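Chapter 5
Keeping a Day Off: Rest and the Local Pastor

Before you read

Write down the last full day on which you did no church work of any kind. Checking the roster on your phone counts as work. So does rewriting the second point of a sermon in the shower. If you have to go back past July, keep the piece of paper, as you'll want it for the exercise at the end of the chapter.

5.1 The commandment we brag about breaking

Most ministers would be embarrassed to be caught stealing. Very few would stand up at a regional lunch and announce that they had been coveting their neighbour's ox all week and were quite worn out by it. Yet a pastor can tell a room full of other pastors that she hasn't had a day off since Easter and receive a sympathetic murmur, possibly with some envy in it.

Victor Mwaipopo, who spent most of his working life at the Lullcombe church, used to call this "the respectable sin". He was in a position to know. In his first years there he took his day off in his study with the door shut, on the theory that a closed door was a kind of Sabbath. His wife pointed out that the children now knocked.

The command itself is plain enough. Deuteronomy 5 gives it with a reason attached: Israel had been a slave people in Egypt, and slaves don't get a day off. Verse 14 then spreads the rest around with surprising generosity. Sons, daughters, servants, the ox, the donkey and the foreigner in town are all to stop. The list doesn't mention clergy, and some of us have read a great deal into that.

5.2 Who builds the house?

Psalm 127 opens with a builder, a night watchman and a person who gets up early and goes to bed late, eating what the older translations call "the bread of sorrows". In parish life this is generally a muesli bar in the car. The psalm doesn't tell any of them to quit. The house still needs walls and the city still needs someone awake on them. It says the effort is in vain unless the Lord is in it, and that he gives his loved ones sleep.

Students often hear this as advice on time management, and go off to buy a better diary. Have one by all means. But the psalm is making a claim about who holds the place together, and a pastor who can't stop for a day has usually formed a private view on that question.

Urmila Pandey came to the Flodville congregation after a much-loved predecessor who had been available at all hours. Phone calls at 6 am were normal. One was about a hymn. She put a notice in the bulletin naming her day off and asking that only deaths and serious illness interrupt it. There was some grumbling, and for a month or so an unusual amount of serious illness. Then people got used to it, and several told her they'd begun turning their own phones off after tea.

5.3 Work that is good, and still work

Rest is easily preached in a way that makes work sound like a punishment. Genesis won't let us. The man is put in the garden to till and keep it before anything has gone wrong, and the thorns come later. Your congregation will include people who pack shelves, fix pumps, mark essays and raise toddlers, and a sermon on rest that treats their week as so much wasted time deserves the cool handshake it gets at the door. 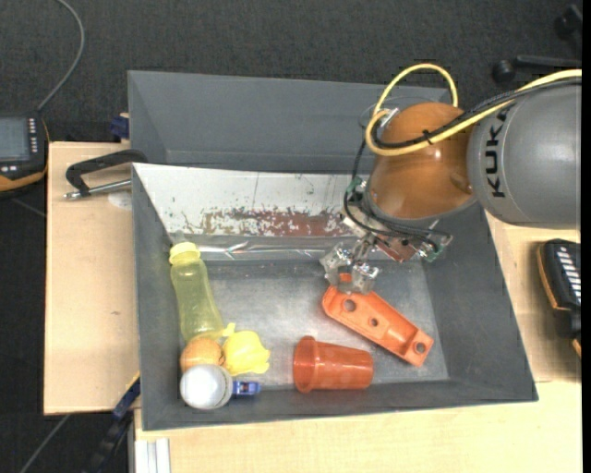
Figure 5.1 A KUKA robot arm reaching into a grey bin.

It helps to ask what people do all day before telling them to stop doing it. Mwaipopo made a habit of visiting members at their jobs when they could have him, and said it improved his preaching and ruined several of his illustrations. Shift workers in particular may not be able to rest when the church rests. Someone rostered on through the morning service needs a different day, and perhaps a lift to the evening one, well before they need a lecture.

5.4 Terms used in this chapter

Sabbath: the weekly day of rest commanded to Israel. Christians disagree on how far, and in what form, it binds the church. Both main views are set out in 5.6.

Day off: a weekly day free of pastoral duties. Not the same as Sabbath, though it may have to do a similar job.

On call: neither of the above.

5.5 First exercise

Take out the piece of paper from the start of the chapter. Show it to someone who lives with you, or who knows you well, and ask whether the date is right. Allow time for laughter. Then choose a day in the coming week, tell two people in your church which one it is, and make a short list of what would be serious enough to interrupt it. Bring the list to class. Hymns are not to appear on it.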